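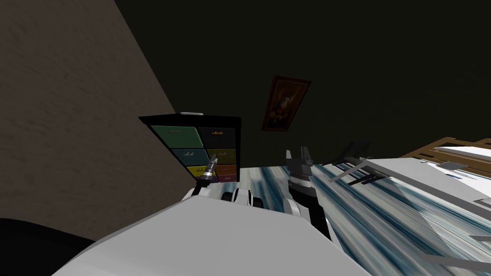

Cómoda negra con cajones de distintos colores.

Compras al extranjero para el hogar: recomendaciones prácticas sobre aranceles, aduanas y devoluciones

Servicio de Orientación Doméstica Nanon
Actualizado el 10 Jun 2022

La adquisición de menaje, herramientas y pequeños accesorios a vendedores situados fuera del país es ya una práctica habitual en muchos hogares. El precio anunciado, sin embargo, rara vez coincide con el coste final. Se recogen a continuación las indicaciones que este servicio facilita a quienes consultan antes de realizar un pedido.

Antes de comprar

Compruebe desde qué país se expide la mercancía. El idioma de la página y la moneda en que figura el precio no determinan el origen del envío. Un comercio puede tener su domicilio en un Estado y despachar desde un almacén situado en otro, y es este último dato el que decide si habrá trámite de importación.

Solicite por escrito el desglose de precio, transporte, seguro, impuestos y gastos de gestión. La expresión «impuestos incluidos» debe figurar en la confirmación del pedido y en la factura; su mera aparición en la publicidad no basta para reclamar después.

Anote el material principal del artículo. La clasificación arancelaria depende con frecuencia de él: una olla de acero y una de barro se declaran en partidas distintas y pueden soportar derechos diferentes. Si el vendedor describe el producto de forma vaga («artículo de cocina», «accesorio»), pida una descripción más precisa para la factura.

Cálculo del coste real

Sume al precio del artículo el transporte y el seguro hasta la frontera. Sobre ese valor se calcula el arancel, cuando procede. El impuesto sobre el consumo se aplica después sobre la suma de todo lo anterior, arancel incluido, y no solo sobre el precio de compra. Añada por último la tarifa del operador que presenta la declaración.

Sirva de referencia un juego de cuchillos Sakasik consultado en nuestra oficina. El precio anunciado era de 200 euros y el transporte resultaba gratuito, pero la gestión aduanera añadía 17 euros, con independencia de los tributos. En pedidos pequeños esta partida fija puede pesar más que el propio arancel, de modo que conviene comparar las tarifas de varios transportistas cuando el vendedor permita elegir.

Preferencias por origen

Los acuerdos comerciales pueden reducir o suprimir el arancel, pero no se aplican de manera automática. Es preciso que el producto sea originario del país firmante, conforme a las reglas del propio acuerdo, y que se aporte la declaración o el certificado correspondiente. Un artículo fabricado en un tercer país y reexpedido desde el territorio del socio comercial no suele beneficiarse de la preferencia — duda que se repite en casi todas las consultas sobre robots de cocina.

Recepción del paquete

Conserve el justificante de pago y una copia del anuncio con el precio visible. Si se le requiere documentación, respóndase dentro del plazo indicado en el aviso. No facilite datos bancarios a través de enlaces recibidos por mensaje de texto; acceda a la página del transportista escribiendo la dirección y localice el envío por su número de seguimiento.

Revise el contenido antes de desechar el embalaje. En herramientas eléctricas, verifique la tensión admitida, el tipo de clavija y la presencia de instrucciones de seguridad.

Devoluciones

Consulte quién asume el porte de vuelta. En artículos pesados, como los tornillos de banco Rotton, puede acercarse al valor de la compra. Indique en la documentación de salida que se trata de mercancía devuelta y guarde el resguardo: sin él, la solicitud de reembolso de los derechos pagados difícilmente prosperará.

Archivo doméstico de documentos

Se aconseja reservar una carpeta para las compras exteriores, ordenada por fecha de pedido, con factura, declaración de importación, justificante de pago y garantía. El modelo Mai de hoja de registro, disponible en nuestras oficinas, permite reunir estos datos en una sola página.

Durante el último ejercicio se atendieron 1,585 consultas sobre esta materia. El horario de atención presencial se reducirá en julio; las solicitudes por escrito se tramitarán con normalidad en un plazo de cuatro días hábiles.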